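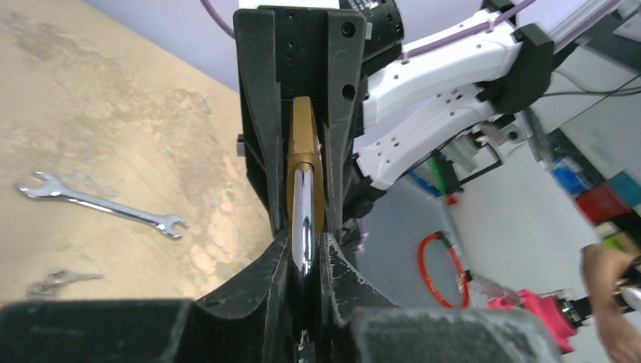

Locks and Small Hardware
Handout 2: The padlock

Dreltport Community Workshop, evening course in home repairs

Welcome back! Last time we did hinges, and tonight we get to my favourite thing in the whole course. A padlock is cheap, it fits in your pocket, and it has a lovely bit of mechanism inside that has hardly changed in generations. Bring one from home if you can, the older and grubbier the better.

The parts

Body: the block that holds the works. Brass is common because it doesn't rust and it's easy to machine. It does scratch, and a satin finish shows every mark, but scratches do no harm at all.

Shackle: the U-shaped bar. Usually hardened steel with chrome plating over it. One leg (the heel) is longer and stays in the body when the lock is open. The other leg (the toe) comes free.

Latch: the little sprung piece inside that catches in a notch cut in the shackle. Some locks have a notch on the toe only, better ones have one on each leg.

Cylinder: the part the key turns. Inside are pins in pairs, each pair pushed down by a spring. The right key lifts every pair to exactly the right height, the plug turns, and the latch pulls back. Isn't that neat?

Reading the size

Padlocks are sold by the width of the body, but please look at the shackle as well. You want to know its thickness, the clearance inside the U, and the gap between the legs. I once bought a very handsome lock for the shed at Ledby and the shackle wouldn't go through the hasp – a wasted trip, and entirely my own fault.

Looking after it

A stiff padlock is nearly always a dirty one. Blow the dust out of the keyway, then use dry graphite or a PTFE lock spray. Work the key in and out a few times and wipe it between goes. Go easy on ordinary oil, which collects grit and turns to paste. Put a little on the shackle legs too, and open and close the lock until it moves freely.

If it lives outdoors, hang it with the keyway facing down and do this in September, before the wet weather settles in.

Bench work for tonight

Work in pairs. Clean and lubricate your lock, label the parts on the blank sketch, and measure the shackle in millimetres. The clear plastic practice locks from the Soliman box are there for anyone who wants to watch the pins move – do have a go, they're terrific fun. Spanners and keys go back in the trays before you leave.

Next handout: hasps and staples, and which screws to use with them.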